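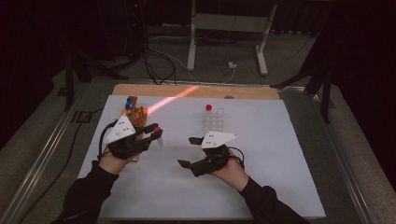 Attachment 1: the board on the table, orange rack to the left, clear rack in the middle

Ticket 804
Product: Norham tabletop board, white, large
Opened: 31st January
Status: waiting on customer (that's me, sorry!)

Hi again, Prasley support. You asked me to write the whole thing out from the start, so I'll try to keep this in order, although I can already feel myself wandering off.

I bought the big white board in December to lay flat on the table as a work surface for sorting small stuff. I've got two racks that live on it, the orange one that holds things upright and the clear plastic grid one. The clear one is from Brisonus, the orange one I've had forever and couldn't tell you. The complaint is that the clear rack creeps. I set it down in the middle, work for a while, and by the time I've finished it has wandered toward the back (and the little red ball, which I like to keep on top of it, ends up on the floor, which is how I noticed in the first place).

Second complaint, maybe the same one, maybe not: the glare. There's an orangey pink streak of light that lands on the board between the two racks. You can see it in the attachment, running off at a diagonal. It's pretty! It also makes it really hard to find anything small that I've put down there.

What I've tried so far:

Wiped the board with warm water and a drop of dish soap, then dried it with a tea towel. The rack stayed put all morning and I got very excited and nearly closed the ticket. Next day it was creeping again.

Swapped the racks over. Orange one in the middle, clear one on the left. The orange one didn't budge. The clear one crept just as badly over there, so I put them back.

Turned the board end for end. No change that I could see.

Put a level on it, as your second email suggested. The table is fine side to side but drops a tiny bit toward the back. I folded up a cereal box and stuck it under the back legs, and that slowed the creeping way down but didn't stop it.

Tried the rubber dots from the Makokha pack, the small ones, one under each corner of the clear rack. Three held and one came off on the first evening. With three dots it doesn't creep, it sort of pivots. I don't love that either.

Somebody on your help page (post 186, if you want to look it up) said to leave a strip of wood along the far edge as a stop. I do have a light wooden board lying back there, so the rack can't go over the edge, but it can still travel quite a way before it gets there, and I'd like it to stay where I put it.

For the glare, I moved the lamp from one end of the table to the other and the streak was still there with the lamp off, so I don't think it's the lamp. I haven't tried the blinds properly yet. I keep meaning to and then it gets dark.

Your last message asked whether the board has the smooth side or the matte side up. I didn't know there were two sides! I'd have to clear everything off to check and I was in the middle of something, so give me a day.

UPDATE, same evening: cleared it off and looked. The underside is duller and has a bit of drag when you push a finger across it. So I've had it shiny side up this whole time. Flipped it, put both racks back, ball on top, cereal box still under the legs.

UPDATE 2: clear rack hasn't moved since I flipped the board. Took the three rubber dots off too and it's still where I left it. The streak shows up but it's a lot softer, and I found a screw I'd given up on.

Two things before you close this. Can the matte side take the same dish soap, or does it want something gentler? And there's a scuff on what's now the bottom, some 32 millimeters long, that I'm fairly sure was there when I unpacked it. I don't need a new board for that, I'd just like it noted on the order in case it gets worse.

I'll leave the cereal box in for now and write back if the rack starts moving again.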